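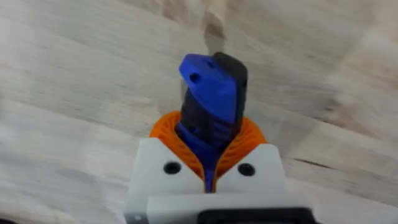

Orange fingers closed on a blue-and-black part, wrist view.

Hi Meifang — June update on the Istis tool-handling work, and I'll start with the bad news. We had a grip fault. On Mon 15 June the right arm let go of a tool partway through a lift, and the controller went on reporting a good grip for the rest of the move. Two drops in one afternoon, same fault both times. The tool wasn't powered and no one was inside the line, but I stopped the runs anyway and wrote it up for the Jandmont safety log.
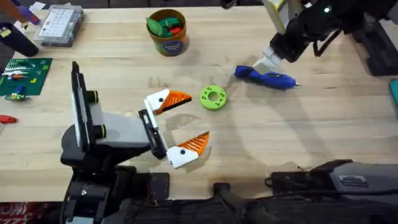
I went back through all 257 logged grasps after that. In 233 of them the finger position and the motor current agree, which is what we want. The rest show the current sagging while the software keeps trusting position alone, so a slipping tool looks fine to it. That's our bug, I'm sorry to say, and it's been in there since we moved to the Orkari driver!

The new check watches both signals and halts the arm if they disagree. It's a bit jumpy right now (it stopped on a perfectly good grasp while I was eating lunch) and I'm still tuning it.
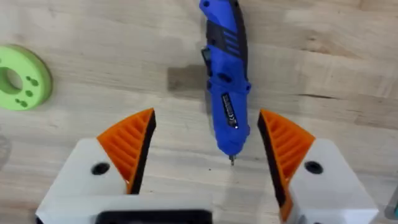 Will this push back the July milestone?
The demo with unpowered tools stays in July, but anything with a tool switched on waits until the new check has passed its own test runs.

Budget is unchanged. I do need your okay on a second set of finger pads from Liang — the quote is in your inbox.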